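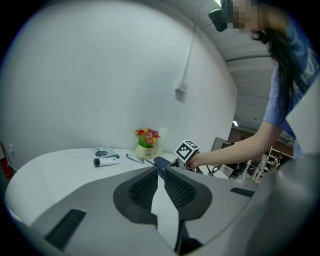 Simmont Veterans' Family Program
Progress report to the Cárdenas Fund
Jul 30, 2023

Dear Rajkumari Saxena,

Thank you once again for your patience while we pulled this together, and for your kind note after the spring dinner (it went up on the kitchen corkboard and has stayed there!). Your grant has now carried 28 families through the first half of the program, most of them with a parent who left the army or the reserves in the past few years.

The peer evenings at Grurken have been the real joy of it. We'd planned on seven and ended up running nine, as the partners' group kept asking for one more. Shiyu Jin has also been helping members with their pension and medical claims, which is slow work with a great deal of paper, and two of the older files are still waiting on service records.

The Darkach weekend was put off when the bus booking fell through, so we have $99 in deposit fees to carry over and would like your okay to move that line. We hope to go in August, and you'd be very welcome to join us for the Saturday barbecue if you can manage the drive.

With warm thanks from all of us at Simmont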